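What an Open Day Should Show

Somtochukwu Jibrin
2023-10-01

The Mavunley group held an open day for its household manipulation program, and I went as an outside reader of their earlier reports. My complaint concerns the format of the demonstration, and it applies to most demonstrations of this kind. The technical work was competent. The way it was presented left visitors less able to judge it than they should have been.

The program is run entirely in simulation at this stage. A policy called Konalero is trained and tested in rendered kitchens, and the open day consisted of recorded and live episodes shown on two displays. One display carried an external view of the robot. The other carried the view from the gripper. The organizers put the external view on the large display at the front of the room and the gripper view on a monitor near the door. I would have reversed them.

External views flatter a robot. The visitor sees a whole kitchen, a whole arm and a clear goal, and fills in the robot's knowledge from his or her own. The gripper view does not allow this. For long stretches of an episode it contains very little that a controller can use.

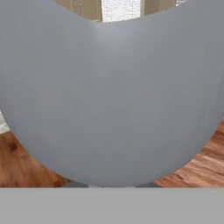 Gripper view with a gray shell close in. The window and the tan panels show only in a strip at the top.

Most visitors walked past views like this one. I think they were the most informative ones of the day. A smooth gray surface with almost no texture gives a matcher few features to hold. The useful cues are pushed to the margins: some wood grain low on either side, a strip of background along the top. If a policy estimates its position from this input alone, I want to know its error while the view is blocked. If it relies on earlier observations, I want to know for how long. Neither number was on the posters.

The number that was on the posters was the success count. Of 114 test episodes, 48 were scored as complete. I have no objection to the figure, and I give the group credit for printing it at a readable size. My objection is that a single count mixes failures that have nothing in common. An arm that never finds the counter and an arm that closes its fingers a little short of a cup are both recorded as zero. When I asked for a breakdown, I was told that 26 of the failed episodes had been reviewed by hand and sorted by cause. The sorted list exists. It should have been on the wall.

The second point concerns scene difficulty. The room used for the live episodes, which the group calls Tundanwood, is better designed than its critics allow. I have heard it said that rendered kitchens are too clean to be worth testing in. That is true of clutter and of lighting. It is less true of geometry and surface pattern.

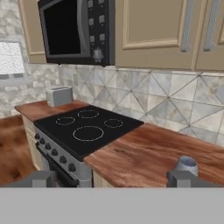
Gripper view facing the range. A gray container stands behind the right finger.

Consider what the perception system is given in this view. The cooktop is black glass with burner outlines drawn as thin dotted lines. The tiles behind the right counter repeat in a diagonal pattern, and repeated patterns are a known source of false matches. The container on the right counter is small, gray and cylindrical, and a gray finger overlaps it from the camera's side. Separating one from the other is a fair test. It is also a test that a visitor can understand in ten seconds if someone points to it, and the guide at the front display had no reason to, as the external view does not show the problem.

A reasonable reply is that open days are for the public and that the public wants to see a robot do something. I accept the first half. The visitors I spoke with asked good questions. One wanted to know whether the robot could tell the counter from the floor when both were brown wood. The guide answered with a remark about future hardware. The question deserved a direct answer, and the gripper monitor was a few steps away.

The Mnguni lab has taken the other approach at its own events. It shows the gripper view first, lets visitors guess what the robot is facing, and only then switches to the external view. Attendance is lower and the talks run long. People leave with a fairly accurate idea of what the system can and cannot perceive, and I consider that a better return on an afternoon.

Mavunley plans another open day in November. I have asked the organizers to swap the displays and to print the failure list beside the success count. Both changes can be made with material they already have.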